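Clavus 动物形状拼板

适合两岁半以上 | 货号 3585 | 设计:Aurelia Frei | 出品:Starard

这套拼板我们自己店里的样品已经被小朋友玩了好几个月,边角摸得发亮,大家还是一进门就往它那儿跑!Clavus 系列里形状最热闹的就是这一款,颜色鲜,造型圆,每一块都有自己的凹槽,放对了会轻轻一沉,手感特别舒服。

底板是浅色木质,表面保留了原来的细小斑点,没有再涂一层亮漆。我们很喜欢这个处理:颜色都留给了拼块和槽底,底板安安静静的,孩子的眼睛自然就落在形状上。板子平放在桌上很稳,整块的重量是 340 克,大人一只手就能拿走,孩子两只手抱着也能自己搬到地毯上去。

Aurelia 画这套图的时候,坚持每个轮廓都要和别的不一样,哪怕只是尾巴弯的方向不同。所以它比常见的圆形、方形、三角形拼板要难一点点,玩的时间也长得多(我家老二从外婆家回来,第一件事还是找它)。那只蓝绿色的小家伙是店里公认的明星,圆滚滚的身子,白眼睛黑眼珠,旁边挨着红底黄条纹的一块,两种颜色放在一起真好看。
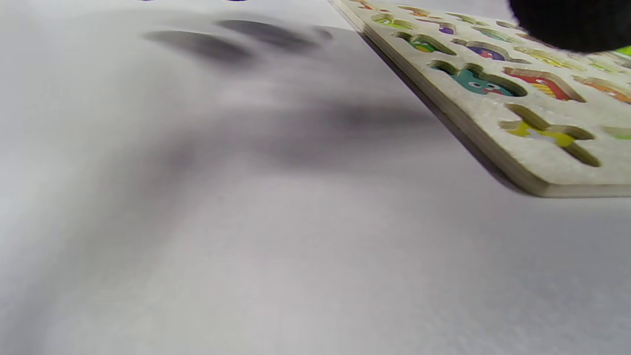 拼块放不进去的时候,要不要帮孩子转方向?
先等一等。多数孩子会自己把拼块在槽口上蹭来蹭去,转着转着就找到位置了。要是孩子开始着急,可以用手指沿着槽边慢慢描一圈,再让他摸摸拼块的边,通常这样就够了。

玩法上不必拘泥。刚开始可以只取出两三块,其余留在板上,等熟了再全部倒出来。大一点的孩子喜欢闭着眼睛摸轮廓猜动物,也有人把拼块放在纸上描边,涂成自己的颜色。Séverine Lecomte 在她的小班里让孩子们轮流讲故事,拿到哪块就讲哪块,据她说一轮最长能讲上 18 分钟。

保养:用拧干的软布擦拭,自然晾干。不要泡水,也不要放在暖气片上烤。槽里积了灰,用干的软毛刷扫一扫就行。

包装为纸盒,附一只棉布袋,出门只带拼块也方便。单独丢了一块可以补,写信告诉我们颜色和大致形状,最多 7 个工作日寄出。

同系列还有 Taipe 海边拼板和 Jistbridge 交通拼板,底板大小一样,可以叠着收。Taipe 那款五月补货,想要的朋友可以先在店里登记。

本页更新于 01/12/2019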